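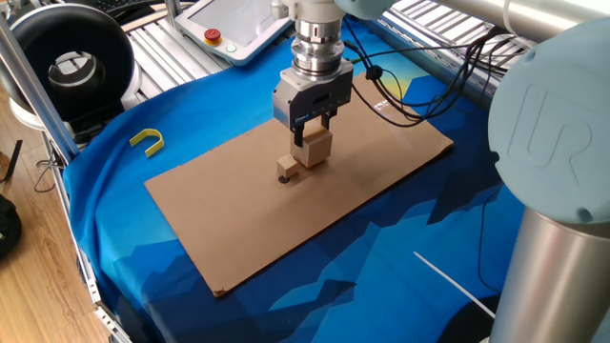

Shirley Haworth, branch secretary and occasional blogger
5 March 2021
Last updated: Friday evening
Print | E-mail

So our rent petition has passed 3000 names, and I've been grinning all week! Norbert wanted to stop at 200 (he's a cautious soul) but the Clukivberg estate just kept signing -- whole stairwells at a time. The council still says the rise goes ahead in June. Well, we'll see. Fifteen of us are speaking at the next meeting, two minutes each, and I've already written far too much for mine.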